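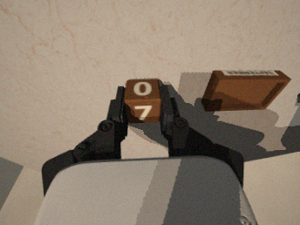 Simulated view from the gripper in the numbered block task, with the block held between the fingers. Render: Derklow

LANDACH, AUGUST 25, 2024. The robotics firm Derklow has begun collecting simulated demonstrations for a block-handling task, the company said in a technical note released with a first batch of recordings.

The batch contains 244 episodes. In each, a two-finger gripper on a simulated arm has to pick up a small numbered cube from a stone-effect worktop and set it down in a given place. Derklow intends to bring the total to 500 before training starts on the full set.

The work is part of Shemweta, a project that looks at how far a control model trained on rendered scenes can be used on a physical arm without further tuning. An earlier stage of the project dealt with reaching only. The present stage adds grasping, lifting and placing.

According to the note, every episode is driven by a person using a hand controller. Scripted motion was tried in July and dropped for this task. The scripted paths were smooth and repeatable, but they approached the cube from nearly the same direction each time, and a model trained on them did poorly when the cube was turned. Operators vary their approach without being told to, and they also correct small errors on the way down. Those corrections are kept in the recordings.

Two camera views are stored for each episode. One is fixed above the worktop and the other moves with the gripper, looking out along the fingers. The gripper view is the one used for the last part of the approach, when the arm itself blocks much of the fixed view. Joint positions, finger opening and the operator's commands are stored alongside the pictures on a common clock.

The cubes carry white numerals on their faces, and an instruction may name the numeral that should be on top at the start. In the gripper view a held cube shows a 0 on its top face and a 7 on the face below it. Derklow said the numerals allow the turning of the cube to be checked by eye during review, as well as from the simulator's own record.

Other objects are placed on the worktop as well. They take no part in most episodes and are moved between recordings so that the model does not learn to use them as landmarks. Lighting is changed in the same way. The simulator draws hard-edged shadows, and the position of the lamp is altered at the start of each recording, which shifts the shadows over the surface and the objects.

Reviewers play back every episode before it is accepted. An episode is rejected if the cube passes through a finger, if it is dropped outside the target area, or if the operator stops for more than 5 seconds. Contact between the fingers and another object does not in itself lead to rejection, provided the object stays on the worktop. Rejected episodes are stored separately and are not counted in the figure given for the batch.

The note lists several known limits. Friction between finger and cube is set to one fixed value throughout the batch, so the recordings contain few cases of slip. The fingers are modelled as rigid parts, although the pads on the physical gripper give slightly under load. Camera noise is not simulated. Derklow plans to vary friction in the next batch and has left the question of finger stiffness open.

Storage and indexing are handled by Iltard, which also supplies the playback tool used in review. The tool steps through both camera views together and marks the moments at which the fingers close and open. These marks are produced automatically from the finger readings and may be moved by the reviewer. Written instructions are added after review, in plain English, with one sentence to each episode.

A trial model has been trained on part of the batch as a check on the file format. Derklow gave no success rate for it and said the run was too short to be used for comparison.

Tests on the physical arm will be carried out at the company's site in Landach once the full set is complete. They will use the same task and wooden cubes cut to the size of the simulated ones. No date has been set for the release of the remaining episodes.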